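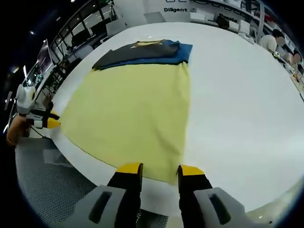
Folding long sleeves on a table: sleeves first or in half first?

pletonell_37
I'm sorting 374 shirts for the December clothing drive in Rernville and want one fold for the whole lot. Most are long-sleeved, with a yellow body and sleeves in two other colors. I lay the shirt flat, bring both sleeves across, then fold up from the hem. My sister folds in half lengthwise first. Which one stacks better?

Leif Mogensen
Sleeves first. Halving it lengthwise puts both sleeves on one side and the stack starts to lean. I get 3 folds out of a large and the print stays on top.

hviid_attic
Disagree. In half first is faster, and you can turn every other shirt around so the pile stays level. I did a whole season of team shirts that way.

Leif Mogensen
Faster, sure. But then you have a crease down the middle of the chest.
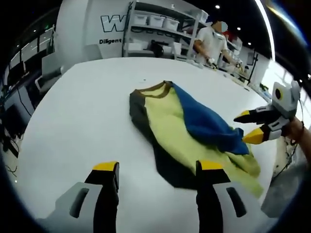 pletonell_37
The crease doesn't bother me much. What slows me down is getting each shirt flat to begin with. They come out of the bag in a ball and I spend more time finding the collar than folding.

eritz639
Find the shoulders instead. Pick it up by both shoulder seams, one shake, lay it down with the collar away from you. Then pull the hem corners toward you – not hard, just enough to get the wrinkles out of the body.

hviid_attic
I start from the hem. Collars stretch if you keep tugging near them.

eritz639
I said shoulder seams, not the collar.

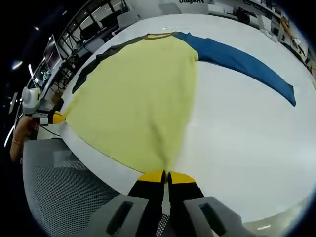
Last edited by pletonell_37 at 4:12 PM

Tried both on the same size. Sleeves first gave me the neater stack, in half first was quicker. Going with sleeves first for the adult sizes and in half for the kids' ones.

hviid_attic
Fair enough. Put the kids' ones in a separate box, the two folds don't stack well together.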